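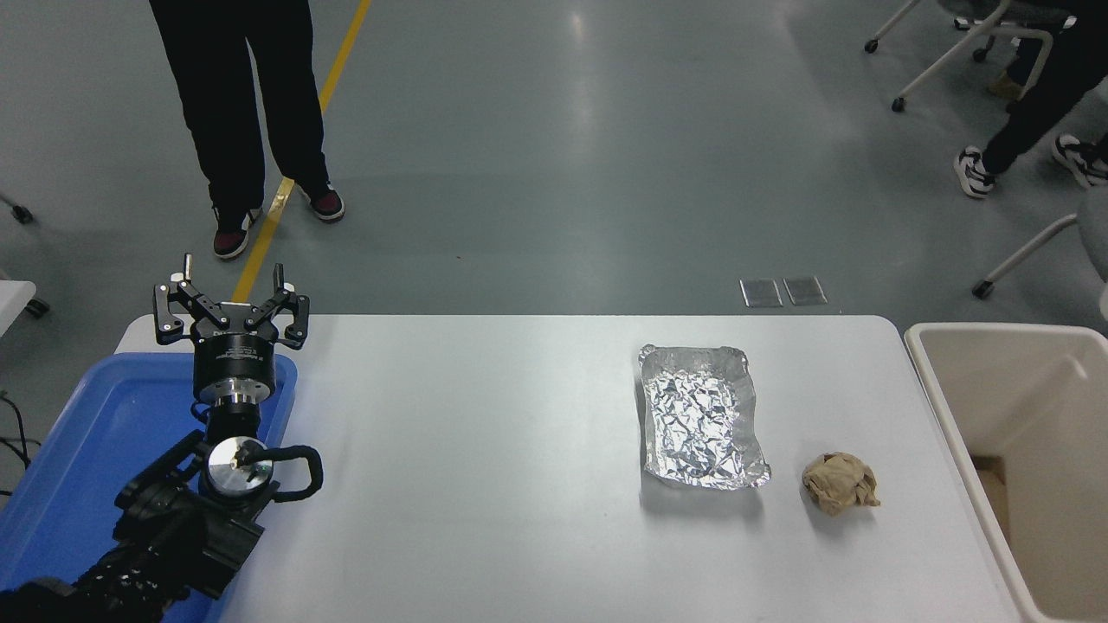
Home | Projects | Gallery | Contact

Bench Clearing and Waste Sorting, Plalance Workshop

January 31, 2018

Sorting trials for the workshop recycling guide. Bench cleared between runs; bin kept at the right-hand side.

Foil tray, rectangular, heavily crinkled. Rinsed trays go to metals.

Tan paper, crumpled to a ball. Clean paper goes to fibre, up to 15 pieces per run. Grease-marked paper goes to organics.

Beige plastic bin, wide opening, cardboard inside. Flatten cardboard before the next run.

209 views | 20 shares

Recent galleries
Macedo storeroom shelving
Monus bin liners, December
Voltix battery drop-off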